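Ata da reunião da Oficina Drurkow

Data: 21 de agosto de 2018
Local: sala grande da Oficina Drurkow, mesa comprida do fundo
Presidiu: Precious Zulu
Secretariou: a secretária da mesa, que assina no fim
Presentes: os sócios constantes da folha de assinaturas, mais duas pessoas da creche Simach e uma da biblioteca Msimang, na qualidade de convidadas
Justificaram a ausência: três sócios, por carta entregue na véspera

Ordem de trabalhos
1. Aprovação da ata anterior
2. Contas do semestre
3. Caixas de metal e objetos miúdos
4. Lavagem e secagem
5. Empréstimos à creche e à biblioteca
6. Feira de Ballurum
7. Outros assuntos

1. Aprovação da ata anterior

A ata foi lida em voz alta e aprovada com uma emenda: onde se lia «armário do corredor», passa a ler-se «armário da entrada». A presidente agradeceu a quem deu pela troca, porque já havia gente à procura das esfregonas no sítio errado.

2. Contas do semestre

A previsão de receitas era de 4000 e entraram 3916, tudo em euros. A diferença vem sobretudo das quotas de julho, que alguns sócios costumam pagar depois das férias. Precious Zulu mostrou-se muito contente com o resultado e lembrou que, no mesmo ponto do ano passado, a conversa era bem menos animada! Perguntou-se se a compra das prateleiras novas já estava incluída. Está, com fatura arquivada. As contas foram aprovadas sem votos contra.

Ficou ainda registado um pedido para que os recibos de pequenas compras tragam no verso o nome de quem comprou e o fim a que se destinam. Aceite.

3. Caixas de metal e objetos miúdos

Foi o ponto mais demorado da reunião e, na opinião da mesa, o mais divertido. Desde que se arrumou a sala grande que os miúdos – esfregões, esponjas, bonecos pequenos, rodas soltas, peças que ficaram sem par – vão parar às caixas de chapa cinzenta, e a pergunta era se o sistema fica assim ou se voltamos aos cestos de pano.

A favor das caixas falou-se com verdadeiro entusiasmo. São abertas em cima, têm as paredes inclinadas para dentro e deixam ver o fundo de relance, o que nos cestos era impossível: metia-se a mão e saía sempre a coisa errada. Encostadas uma atrás da outra, ocupam pouco espaço. O fundo liso varre-se com um pincel.

Contra, disse-se que fazem barulho (fazem, e bastante, quando se deixa cair uma roda lá dentro) e que a chapa já está marcada. A parede de trás de uma delas tem uma faixa comprida de manchas mais escuras e zonas lascadas, e o fundo está riscado. Uma sócia quis saber se valia a pena pintar. A mesa entende que não, por agora; passa-se um pano húmido e fica-se a olhar para as manchas com carinho.
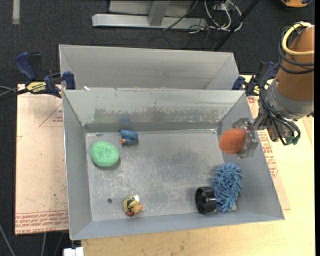
Ponto 3 – Esfregão verde-menta, luva ou espanador azul de microfibra e brinquedos pequenos na caixa de chapa.

Seguiu-se a discussão sobre a mistura. Uma parte dos presentes gosta de ver tudo junto, com o verde-menta do esfregão ao lado do amarelo e do azul dos bonecos, e defende que é assim que as pessoas descobrem coisas que não vinham procurar. Outra parte, com as convidadas da creche à cabeça, pediu que os brinquedos tenham caixa própria, sem artigos de limpeza. O argumento convenceu a sala depressa. A partir de agora:

– os artigos de limpeza (esfregões, esponjas, luvas, espanadores) ficam na caixa da frente;
– os brinquedos e as figuras pequenas passam para a caixa de trás;
– rodas, cilindros e outras peças de plástico que ninguém sabe a que pertencem vão para a gaveta das peças, com etiqueta do mês.

Houve ainda um momento de dúvida sobre o artigo azul de fios grossos, que uns tratam por luva e outros por espanador. Depois de alguma troca de opiniões, a presidente propôs que se escrevesse «microfibra» na etiqueta, o que foi recebido com palmas.

Quanto ao objeto laranja arredondado, de textura parecida com a de uma esponja, decidiu-se que vai para os artigos de limpeza até alguém aparecer com ideia melhor. O representante da biblioteca ofereceu-se para o levar para apagar o quadro de ardósia. Fica a proposta anotada, para ver depois da feira.

Papelinhos e restos brancos que se juntam nas bordas e nas juntas das caixas devem ser tirados por quem fecha a sala. Um aspirador de mão foi pedido e não foi recusado.

Deliberação: manter as caixas de chapa até à próxima assembleia. Aprovado por larga maioria, com 2 abstenções.

4. Lavagem e secagem

A sessão de lavagem de agosto correu muito bem e a mesa quer deixar aqui um elogio a quem ficou até ao fim. A microfibra lava-se à parte, em água morna e sem amaciador, que tira a graça aos fios. As esponjas secam de pé no estendal pequeno, nunca umas em cima das outras. Os brinquedos de plástico lavam-se com água e sabão neutro e enxugam-se com pano antes de irem para a caixa; pediu-se atenção aos que têm peças encaixadas, onde a água fica escondida.

Discutiu-se a hipótese de comprar um segundo estendal. Há quem ache que o atual chega e há quem tenha passado uma tarde inteira à espera de lugar. Fica para o orçamento do próximo ano, com nota de simpatia.

Foi também lembrado que o lava-loiça não é sítio para deixar nada de molho de um dia para o outro.

5. Empréstimos à creche e à biblioteca

A creche Simach pede um conjunto de figuras coloridas para uma atividade de separar por cor. A ideia agradou imenso – as educadoras explicaram como a fazem, com folhas de papel no chão e as crianças a correr de uma para a outra – e vários sócios quiseram logo saber se podiam assistir. Podem, combinando com a creche. As peças muito pequenas ficam de fora do empréstimo, a pedido das próprias educadoras, e serão elas a fazer a escolha na oficina.

A biblioteca Msimang gostaria de receber panos e um espanador para as estantes baixas. Concedido. O empréstimo é por um mês, renovável, e regista-se no caderno de capa dura que está junto à porta.

6. Feira de Ballurum

A oficina volta à feira com a mesma banca do ano passado, e desta vez com toldo! Esperam-se cerca de 4000 visitantes, segundo a organização, e convém levar trocos. Ficou acordado levar para a banca artigos já lavados e secos, separados por tipo, e uma caixa de «tudo a cinquenta cêntimos» para os mais novos remexerem à vontade.

Precious Zulu trata do toldo e da carrinha. A lista de turnos está afixada ao lado do quadro e tem ainda espaços em branco ao fim da tarde. Pede-se a quem puder que assine a lápis, com letra legível.

Perguntou-se se as caixas de chapa também vão à feira. Pesam, mas fazem boa figura e aguentam o vento, coisa que os cestos no ano passado não aguentaram. Vai uma; a outra fica na oficina.

7. Outros assuntos

a) A chave suplente do armário da entrada continua por aparecer. Quem a tiver que a devolva, sem perguntas.

b) Chegou a oferta de um lote de frascos de vidro com tampa. Aceitam-se os que vierem limpos.

c) Um sócio sugeriu pôr uma fotografia em cada etiqueta, para ajudar quem ainda não lê. A sugestão foi acolhida com grande alegria e a creche prontificou-se a plastificar as etiquetas.

d) O chá acabou. Vai comprar-se, e também bolachas das de canela.

A reunião foi dada por encerrada depois de lida e aprovada a minuta dos pontos 3 e 6, que produzem efeito imediato. A presente ata será submetida a aprovação na próxima reunião.

A presidente da mesa, Precious Zulu
A secretária da mesa (assinatura no original)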